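A Shared Desk Deserves a Shared Standard

Offices across Ultcombe have moved to shared desks with great speed. Far less thought has gone into the state in which one person leaves a desk for the next. The Kunitz building, where 140 employees now rotate among open workstations, is a case in point. Management there wrote detailed rules on booking and on noise. On cleaning and clearing, the policy offers a single line asking staff to "be considerate."

Consideration is welcome, but it is a poor basis for the upkeep of common property. A cloth should be within reach of every workstation, and wiping the surface should be an ordinary part of using it.
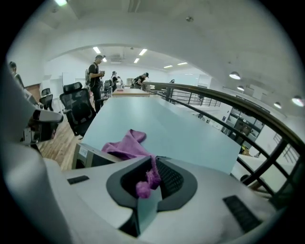

A purple cloth at the edge of a shared desk, with more workstations beyond.

Karim Kamel, writing in response to our January column, argued that such work belongs to contracted cleaners and that employees are paid for other things. The objection has merit. Evening cleaning remains the duty of the employer and should not be reduced by a single hour. A desk used by 3 people in one day, however, cannot wait until evening.

The cost of a better arrangement is small. A supply of 40 washable cloths, a marked bin for used ones and a weekly laundry collection would serve most floors. Employers who have saved on floor space can afford this much. We urge Kunitz to put it in writing before the next review of its desk policy.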